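22 Dec 2022

Finished the border! The whole thing, all four sides, and I did the last corner standing up at the kitchen table with cold tea next to me because I couldn't bear to sit down and lose my place. Myung-ja Jang lent me the pattern back in June and I swore I'd have it done by the end of summer, ha. She calls it Geltatance, after a village her aunt used to talk about, and it's 177 squares of the tiniest blue and cream you ever saw.

I rang her straight away and she made me hold the phone up to it, which was silly as we weren't on video, but we both laughed so much I had to put the iron down.

The thing I love about this pattern is how the blues move. Up close it's a muddle, and then you hang it over the banister and go down to the hall and look up, and there's a river in it! I kept running up and down the stairs. My knees will complain tomorrow.

Still to do: the backing. I had my heart set on the rust cotton from Benmoussa but they only had 2 yards left, so I may piece it with the plain cream. Myung-ja says a pieced back is a gift to whoever turns the quilt over, and I think I agree. The batting is ordered and the shop says after the holidays.

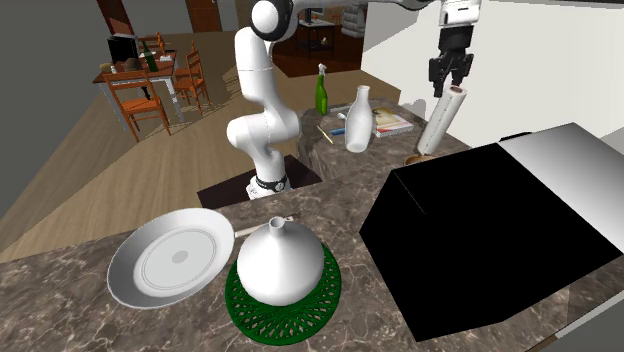

Then the quilting itself, by hand, in the gray thread. Wavy lines along the river and nothing fancy anywhere else. I did a little test on scraps last night and it puffs up beautifully – I slept with it on my pillow like a kid. Almost 1,000 yards of thread in the drawer, so I can't run out, surely.

It snowed a bit after supper. Soup again (the barley one, better on day two). Must find the good thimble before I start, and write to Myung-ja about the binding – straight or bias? I'm leaning bias.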